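Drilside bookstore reopens café corner with table service

The Drilside bookstore reopened its café corner in August 2022 after a refit that took the seating area out of use from May. The work covered the floor, the wiring and the furniture, at a cost of 2,890 for the tables and chairs alone, according to Rongrong Wan, the store's manager.

The old bar stools and high counter have been removed. In their place are round wooden tables with a light finish and padded armchairs with taupe seats and backs and wooden arms. The furniture was supplied by Rautiainen, which also refitted the reading room upstairs. Table height was lowered so that a customer can hold a book open and reach a cup without leaning forward.

Orders are now taken at the table. Each table has a menu card in a clear upright holder on a wooden base, replacing the wall board behind the register. Wan said the board could not be read from the back of the room and caused lines at busy times.

The café area covers about 400 square feet. Shelving next to the seats has been kept, and customers may bring up to 3 unpaid books to a table. Drinks must have lids in the aisles but can be served in open cups at the tables. Seating is limited to 60 minutes on Saturdays when other customers are waiting.

Coffee is supplied by Flaltari under a one-year contract. Selorm Quansah, who runs the café counter, said the food list would stay short until a second oven is installed. Cakes and sandwiches are delivered each morning.

The café closes half an hour before the store. Table bookings are not taken.

Recent items
Ivov to widen sidewalk on market side
Library book drop moved during roof repairs
Evening bus times change next month
Used textbook sale: what the store will accept

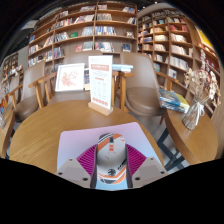
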